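**Lokari two-arm learning kit, first proper look**

9 Mar 2026

Short version: good kit, good method behind it, docs are a mess. Buy it if you already have two arms and a spare month. Skip it if you wanted something for a demo in June.

For anyone who missed the paper - Lokari is the teach-by-demo method from Man-sik Shim's group, now sold as a bundle by Cladham. You get the training code, the mount files, a base model and a support contract. No arms. You bring those. The claim in the paper is that one policy can drive two different hands on two arms without a separate model for each side. Most two-arm work I've used assumes both sides match, or close to it. Ours don't and never have, so I was keen.

How it works, quick. You record demos with a person steering both arms. The code cuts each demo into short chunks and learns to predict the next chunk for both arms together. Then there's a "partner" step, where it hides one arm's motion and has to guess it from the other. That's the new part and that's what you are paying for. At run time each arm gets its own stream, but they share the guess about what the other one is up to. Sounds like overkill. Worth it, see below.

Setup took me way longer than the guide says. The calibration script wants both bases in one file and the sample file only has one. Found the right format in an old issue thread. Also the install pulls a version of the math library that the trainer then complains about. Pin it yourself and save an evening.

Printed mounts are fine. Big white plastic parts, easy to drill, ugly. I like that they're simple enough to change. The sensor bracket came off the printer slightly tight on my first try so scale it up a hair.
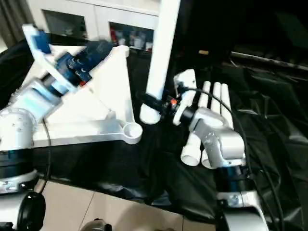 *3 min read*

Black plastic sheet under everything, one arm in from the left with the big triangular frame, the other coming up from the right with the white tube fingers and the sensor on its bracket. Pipe in the middle. I spent most of my time around that pipe, so most of what I have to say is about how the two arms share a tight space.

Numbers, then. I recorded 1268 demos total, which is more than the guide suggests, and threw out anything where the operator hit a joint limit or stopped to think. That left 731. Brutal cut. The first model I trained on the full set, lazy, and it learned the stopping. It would get close to the pipe and just sit. Trained again on the cleaned set and the sitting went away. So - clean your demos. The guide has one sentence on this, it should be a chapter.

What's good:

- The partner step does something real. I turned it off and trained again with the same data, and the arms got in each other's way far more often near the center. With it on, one side waits. Not always gracefully but it waits.
- Mismatched hands really do work in one policy. No special flags.
- Training restarts cleanly after a crash. Small thing, saved me twice.
- Logs are readable by a human.

What's not:

- Memory use. Almost 3 times what the data sheet led me to expect when chunk length goes up. No warning, it just dies.
- The base model helps less than advertised. I started one run from scratch and could barley tell the difference after the first day.
- Lighting. Move a lamp and the policy gets nervous. The paper admits this in the appendix, the product page doesn't.
- Viewer tool is slow and forgets your settings every time.

On the paper's main result, I'd call it half confirmed. The ranking of the methods held up for me: Lokari first, then the plain joint version, then separate models for each arm. The gap was smaller than theirs though. They use two Bamau arms and a very tidy bench. I don't, so don't read too much in to it. I also ran only 4 seeds, and one of those was bad for reasons I never found.

Asked Yannick Aubert on the Cladham support side about the memory thing and got a real answer, with a config change that helped. Credit where due. The change isn't in the docs yet.

Compared to Pacheco, which is the other one people ask me about: Pacheco is easier on day one and has the nicer interface by a mile. It also wants matching hands, and when I tried to fake that with a mapping file the motion was jerky and I gave up. If your two sides match, get Pacheco. If they don't, this is the one.

Would like to see in the next release: a demo cleaning tool, a proper two-base sample file, some kind of memory estimate before the run starts. And please fix the viewer.

Keeping it installed for now. Next I'm trying longer chunks with the new config, will update this page if the results change.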